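Cookies help us remember your settings. By continuing to use this site you accept them. Accept | Manage

How to lay out, fold and store a mesh laundry bag

Posted 24 February 2019 by the Presside household desk

A zipped mesh bag is difficult to fold neatly. The net has very little stiffness, the hem is heavier than the panels, and the slider drags one edge out of line. The method given on this page produces a flat packet that can be stacked or stood on edge in a drawer. It applies to rectangular bags with a zip. Drawstring bags need a different fold and are not covered.

What you need

- The bag, fully dry.
- A pale, smooth, flat surface larger than the bag when opened out.
- A soft clothes brush or a strip of lint tape.
- A drawer divider or shallow box for the finished packets.

No iron is required. Most mesh of this type is polyester and will distort under a hot plate. If the bag is badly creased, hang it from the hem overnight.

Step 1. Check the bag

Turn the bag inside out and brush along the seams. Lint collects where the net meets the hem and will show as a grey line if left. Look for pulled threads. A hole smaller than a shirt button can be closed with 2 stitches in polyester thread. Anything larger will catch on hooks and straps in the wash, and the bag should be replaced. Turn it right side out again before you continue.

Step 2. Lift by the hem

Pick the bag up by the hemmed border. The hem is the tighter weave and keeps its shape under tension. The net itself stretches on the diagonal, so a bag picked up by the middle of a panel will go down crooked. Pinch the border between finger and thumb, raise it clear of the table and let the loose part hang in a curve. 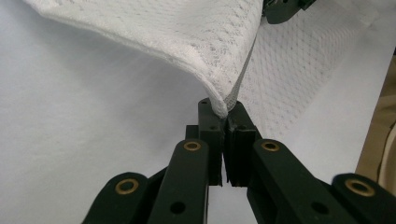 Fig. 1. Hem pinched, upper layer raised from the table. The border has a closer weave than the net.

Lower the far side first, then bring the hem down towards you. Do not pull the cloth across the surface. If the two layers have shifted against each other, lift again and repeat.

Step 3. Locate the slider

Run a fingertip along the zipped edge until you reach the slider. Close the zip fully. An open zip leaves the edge slack and gives a wavy line that no amount of smoothing will remove. Once it is closed, lay the pull flat against the hem so that it does not stand up under the next layer.

If the slider is stiff, rub a little candle wax along the teeth and run it to and fro. Oil is not suitable, as it transfers to clothing.

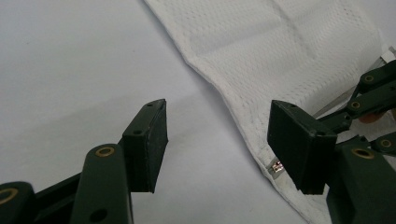 Fig. 2. Metal zip pull at the stitched hem. A soft fold remains in the upper part of the mesh.

Smooth out any ridge from the centre towards the edges with the side of the hand. Light pressure is enough. Check that both layers lie together at all four corners.

Step 4. Square the bag

Place the bag in the middle of the work surface with its top edge parallel to the far edge. If there is a seam down the bag, use it as the reference line and adjust the sides to match. Let any tag or pull that projects at a corner lie outside the outline for now; it is tucked in at the last fold.

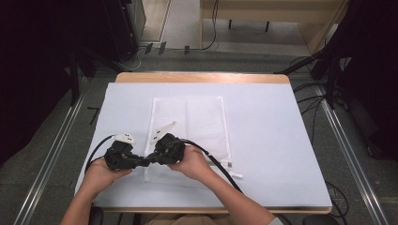
Step 5. Fold

a) Bring the left side over to the centre line.
b) Bring the right side over to meet it. The edges should touch without overlapping.
c) Fold the bottom third upwards.
d) Fold the top third down over it and tuck the pull inside.

Press with the flat of the hand and leave for about 60 seconds before moving the packet.

Step 6. Store

Stand the packets on edge, folded side up, sorted by size. Keep them away from hook-and-loop fastenings, which damage the net quickly.

Contact Presside | Copyright 2019 Presside | Back to top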